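Bread Baskets and Where They Live Now
Posted 16th August in Kitchen & Table

I have too many baskets. There, I said it! It started in February, when Jovita Zamudio cleared out her mother's pantry in Brendale and asked if I wanted "a few bits" for the bread table. The few bits filled the back seat of my car. Since then I've been sorting them, washing them, giving some away and photographing the keepers, mostly so I stop buying more at yard sales (my husband's suggestion, and a fair one).

So this page is a sort of family album. I've put down what each one gets used for, plus whatever I can remember about where it came from. Click through at your own pace, and write to me if you recognize a weave or a maker, because I'm hopeless at that part.

The round one with the lid
Sold to me as a sewing basket, used as a garlic basket. The lid never did fit well and I've stopped trying to push it down. Garlic seems to like the air anyway.

The long skinny one
For baguettes, when I make baguettes, and for mail when I don't. Wai-kit Kong gave it to me when he moved to Wivcombe and had to get everything he owned into one van. I offered to give it back last summer and he changed the subject.

The two little ones
Rolls! One for plain, one for seeded. They came with Jovita's haul and had 18 paper doilies folded up inside, which I kept, and which I have used exactly never.

The big one with handles
Too large for the table, so it sits by the back door with the dish towels in it. King-fai Hung fixed the left handle for me with waxed thread, and it's now stronger than the right one. I paid him in cinnamon buns.

The one I paid too much for
Stustora had a shelf of these near the register and I was weak. It's pretty, it's stiff, and it sheds little splinters if you wipe it against the weave. Wipe it the other way and it behaves.

The everyday basket
My favorite, and the one you've seen if you've ever eaten at our house. Shallow enough that you can reach in without knocking the thing over, with sides that slope out and that nice thick braided or twisted band around the rim. 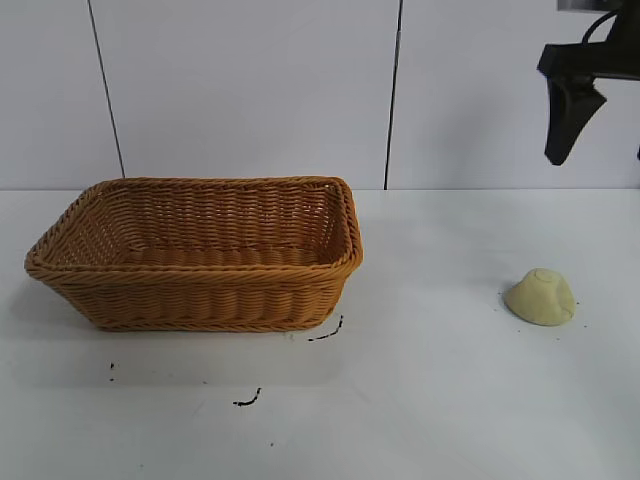

I line it with a clean towel on baking days and tip the rolls straight in off the rack. Crumbs get down between the rows, of course, so once a week it goes upside down over the sink for a few good smacks, and then I go over it with a dry pastry brush. No soaking, ever. I did that to an older basket and it dried crooked.

It holds 7 of my big rolls, or a whole loaf cut in slices if you stand them up on end. The rolls are Markos Karagiannis's recipe, 900 grams of flour to a batch, and I shape them at around 160 grams each, which always leaves me with a bit of dough at the end that's too small to be a roll. I bake it anyway. Cook's treat!

The flat tray
More of a plate, really. Wondimu Workneh borrowed it for a lunch and sent it back with a jar of honey, so he can borrow it whenever he likes.

Still to come: the blue one and the one the cat sleeps in, once she gets out of it.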